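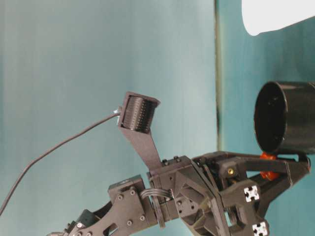 Buscamos responsable de compras y planificación de equipos para el laboratorio de manipulación

Treltov — Equipo de robótica
Publicado: 2025-09-08
Jornada completa, presencial con días flexibles
Incorporación: noviembre

En Treltov sabemos hacer que un brazo robótico sujete cosas. Lo que no sabemos es comprar los tornillos antes de que hagan falta. Llevamos varios años montando brazos y pinzas para investigación con una mezcla admirable de ingeniería, impresión 3D y pedidos urgentes con portes que cuestan más que la pieza. El último ejercicio cerró con una hoja de cálculo de 115 filas en la que la categoría más nutrida se llamaba «varios». Queremos contratar a alguien a quien esa frase le produzca un malestar físico.

El puesto

Te ocuparás de decidir, junto con el equipo técnico, qué se compra, qué se imprime en casa y qué se deja para el año que viene. Dependerás de la dirección del laboratorio, que promete leer tus correos, y trabajarás a diario con personas capaces de explicarte durante una hora por qué necesitan otro sensor táctil. A veces tendrán razón. Parte de tu trabajo es saber cuándo.

El laboratorio tiene dos puestos de manipulación en marcha y el plan es llegar a 6 a lo largo del próximo ejercicio. Entre una cifra y otra hay servos, perfil de aluminio, cableado, mesas, repuestos y unas cuantas conversaciones incómodas. Las conversaciones también te tocan.

Qué harás

Preparar el presupuesto anual de equipamiento y revisarlo cada trimestre, incluida la parte que nadie quiere revisar.
Pedir y comparar ofertas. Ahora mismo tenemos abiertas las de Darville y Rallis para actuadores; los dos presupuestos usan unidades, plazos y conceptos distintos, y sospechamos que es a propósito.
Llevar el inventario de repuestos: motores, conectores, tornillería, filamento, almohadillas y rodillos de los dedos, cables de sensor. Los cables de sensor, sobre todo.
Calcular el coste real de cada pinza, con las horas de impresión y de montaje incluidas. Hasta la fecha las hemos contado como gratis, lo que explica lo baratas que nos salían.
Gestionar la fase de compras del proyecto Nandmont, que tiene financiación propia, justificación propia y un formulario de gastos que merece un capítulo aparte.
Planificar el mantenimiento y la retirada de equipos. Tenemos un armario de brazos «casi operativos» que pide a gritos una decisión adulta.

Qué pedimos

Experiencia en compras técnicas, planificación de equipos o gestión de laboratorio. No exigimos titulación en ingeniería, pero sí que distingas un servo de un motor paso a paso y que no te dé vergüenza preguntar por lo demás.
Soltura con hojas de cálculo. Si además sabes enterrar la nuestra con dignidad y proponer algo mejor, lo celebraremos.
Español e inglés suficientes para leer una ficha técnica y discutir un plazo de entrega.
Paciencia con proveedores y con doctores, en el orden que prefieras.

Se valorará haber trabajado con piezas impresas en 3D, con aduanas o con subvenciones públicas. Quien haya sobrevivido a las tres cosas a la vez puede decirlo en la primera línea de la carta.

Qué ofrecemos

Contrato indefinido, con salario según convenio y experiencia; la horquilla se comunica en la primera llamada, antes de que nadie pierda la tarde.
Autonomía para aprobar compras de hasta 4,000 euros sin pedir firma. Por encima de esa cantidad hay que rellenar una solicitud, y el modelo de solicitud está pendiente de que alguien lo redacte. Ese alguien podrías ser tú.
Presupuesto de formación y horario flexible de entrada y salida.
Un sitio en la oficina, con ventana, a una distancia prudente de las impresoras. Se oyen igual, pero menos.

Lo que conviene saber antes

No es un puesto de administración con robots de decorado. Pasarás parte de la semana en el taller, viendo qué se gasta y a qué ritmo, porque los partes de consumo que recibimos por escrito pertenecen al género fantástico. Tampoco podrás arreglarlo todo el primer mes. El pedido de perfil de aluminio del curso pasado llegó cortado a una medida que no usa ninguno de nuestros montajes y ahí sigue, esperando destino.

Cómo presentarse

Envía tu currículum y una carta de una página como máximo desde el formulario de empleo de nuestra web, con la referencia «Compras de laboratorio». En la carta cuéntanos una compra que salió mal y qué cambiaste después. Las cartas en las que todo salió bien se leerán con educación.

El proceso consta de una llamada breve y una visita al laboratorio. Durante la visita te daremos dos ofertas para el mismo equipo, retocadas para proteger a los culpables, y te pediremos que las compares en voz alta. Contestamos a todas las candidaturas, también a las descartadas.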